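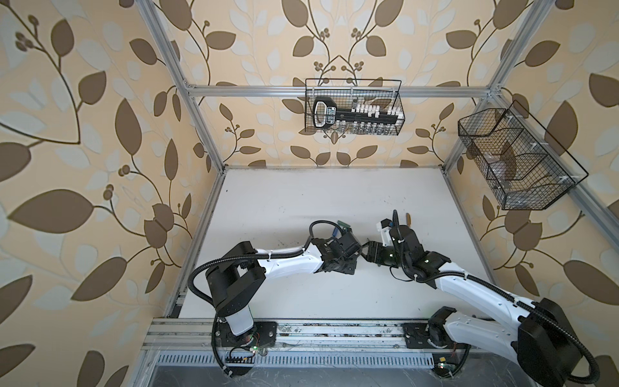

Março, 7h40. Revi o orçamento da segunda célula antes de a Jae-in Heo chegar. A proposta da Calholm mantém 2 braços com pinça paralela, calha de perfil de alumínio e cabos em conduta corrugada. Prazo de 40 dias. A Zirkstead pede 294 por cada módulo servo de pulso; a Grirance, 263, mas sem conector incluído - a diferença desaparece na cablagem.

O In-ho Yoon quer comprar já um pulso de reserva. Concordo. Cortei o segundo painel perfurado e deixei os cestos de rede na lista, porque custam pouco.

Falta confirmar a carga da fonte com os dois braços em binário máximo. Pedido enviado à Geum às 11h.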